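Print this page | E-mail this page

Lakeck Children's Library
Reading Room Safety and Condition Check: Picture Book Table
Date of check: 30 Jan 2023
Form 42, Chinese-language picture books

Mark each line OK, FIX or N/A. Write comments under the line they belong to. Anything marked FIX goes on the work list at the front desk before the room opens the next morning.

SECTION 1. TABLE AND FLOOR

1.1 Table stands level and does not rock. OK
Comment: Pressed down on each corner in turn. No movement.

1.2 Corners and edges free of splinters and sharp spots. OK
Comment: Corners are the rounded kind. Ran a cloth along all four edges and it did not catch.

1.3 Cable hole near the back edge is seated and flush. OK
Comment: Ring sits flat. It was lifting last April and was pressed back in. No sign of it coming up again.

1.4 Carpet flat under and beside the table, no lifted seams. OK

1.5 Chairs push in without hitting table legs. FIX
Comment: One chair has lost a foot cap and drags on the carpet. Cap to be ordered from Vornari with the next supplies order. Use a chair from the back row until then.

1.6 Cables on or near the table kept clear of the walkway. OK
Comment: Check again whenever the table is moved. 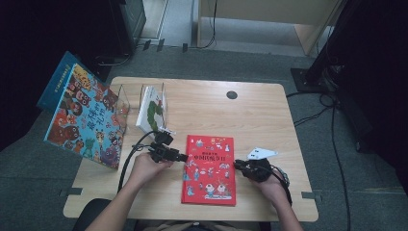 SECTION 2. BOOK STAND

2.1 Clear stand has no cracks or chips. OK
Comment: Hairline scratches only. These do not need to be reported.

2.2 Slots hold a book upright without force. OK
Comment: The stand is a Skarovent 100. Thin books lean in it, and that is acceptable as long as they do not slide out at the front. Large picture books are too big to sit well in the slots. Lean them against the side of the stand with the cover facing out, and keep the bottom edge well in from the table edge.

2.3 Stand cannot be tipped by a small child pulling on one book. FIX
Comment: It moves when a tall book is pulled forward. Two rubber pads are missing from the base. Same finding as last time. Pads are in the supply drawer and only need sticking on.

2.4 Stand no more than half full during open hours. OK
Comment: Extra titles go back on the low shelf. Children pull harder when the slots are tight.

SECTION 3. STACKED BOOKS

3.1 Stacks on the table kept low. OK
Comment: Limit is three large picture books. Put the bigger book on the bottom when there is a clear difference in size.

3.2 Nothing hanging over the table edge. OK

3.3 Covers clean and dry to the touch. OK
Comment: Wiped with a barely damp cloth, then a dry one. Do not use spray on any cover. The cleaner from the janitor's closet took the shine off two books last year.

3.4 Stickers and labels firmly attached, no curling corners. OK
Comment: Small round stickers are the ones children pick at. If one has started to lift, take it off completely and put on a new one in the same place.

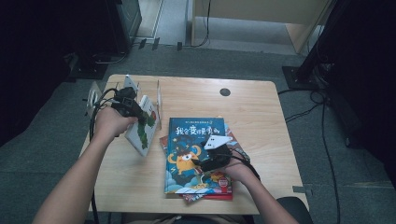

Item 3.1: 我会变得勇敢 stacked on top of a red book. The red one shows at the sides and below.

3.5 Board books and stiff cards checked for split corners. OK
Comment: Open each one fully and look at the inside of the spine. A split board has a rough edge and can cut a finger.

SECTION 4. BOOK-BY-BOOK CONDITION

4.1 Hardcover corners. OK
Comment: Press each corner between finger and thumb. A soft corner is acceptable. A corner with bare gray board showing is FIX.

4.2 Spine and hinges. FIX
Comment: One hinge is loose on the navy picture book. Pages still hold. Send to Lazarević Bindery with the next box and mark the slip "hinge only." They charged us for a full rebind last time when the slip was left blank.

4.3 Staples, loose thread or glue lumps. OK

4.4 Torn pages. OK
Comment: One short tear mended with paper tape. Do not use clear office tape. It yellows and then pulls the print off.

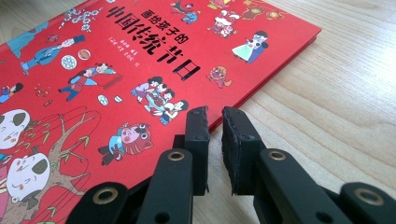 Reading time: 4 min

4.5 Title and cover agree with the shelf list. OK
Comment: The red hardcover is 中国传统节日, with the line 画给孩子的 above the title. It is listed under festivals, shelf number 177. The list had it under food. Corrected in pencil, and the typed copy still needs to be changed.

4.6 Smell and damp. OK
Comment: Fan the pages close to the face. Any musty smell, bag the book and keep it apart from the rest.

SECTION 5. CLOSING OUT

5.1 FIX items copied to the work list. Done
Comment: Chair cap (1.5), stand pads (2.3), navy book hinge (4.2).

5.2 Table wiped and books returned to the stand or shelf. Done

5.3 Next check due in April, or sooner if the stand is replaced.

Contact the front desk | © Lakeck Children's Library | Back to top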